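18/02/2020
Workshop notebook, dye bench, Sidville

Started the second madder bath this morning and I'm writing this while it creeps up to temperature, as I've been told off (kindly, by Seo-ah) for leaving my notes until the next day, when I've forgotten half of what I did and make up the other half.

The wool is the Baumgart two-ply, the cream one, scoured last night and left to soak in the blue bucket. I mordanted 7 skeins with alum and kept 2 back plain for comparison. They went in very nicely, no floating, no clumping, and I only splashed myself once! Kyung-tae came by with tea and asked why it smelled like a wet garden shed, which is fair enough. I rather like it myself.

The water is bothering me, I must say. Last October the same roots gave us that lovely brick red and then in the new year everything went towards a sort of tired salmon, and I changed nothing that I know of apart from the tap. We used to draw from the old sink by the door and now it's the one under the window, which comes through the softener. Madder likes a bit of chalk in the water, so I have put a spoonful into pot B and left pot A as it comes. If B is redder by tea time I shall be unbearable about it.

Both pots held at a gentle steam, never a simmer. I lost a whole batch to brown by going off to answer the phone, so I'm sitting here on the stool with the thermometer and my sandwiches until it's done.

12.40. Turned the skeins. Pot B does look deeper, but it's hard to judge with the wool under the liquid, and the light in here is poor today.

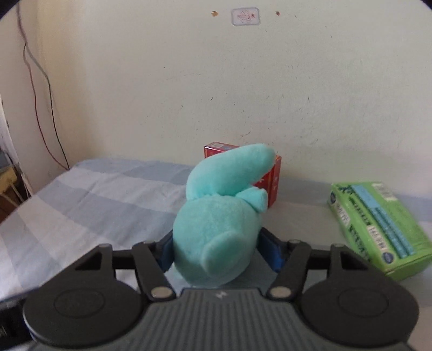 Seo-ah thinks we ought to try the Wustalum roots as well before we blame the tap for everything, and she has a point, as this sack is from a new supplier and looks much more finely chopped than the last. She's going to ring Milter and ask whether they still have any of the old crop. If they do, I'd like enough for one more pair of pots, same wool, same weights, and both taps.

15.10. Heat off, lids on, leaving everything to cool in the pots overnight. I fished out one end of a skein from each and pinned them to the board by the kettle. B is the redder one. Please don't wash the blue bucket, Kyung-tae, the mordant in it is good for another go and I've put a plate on top.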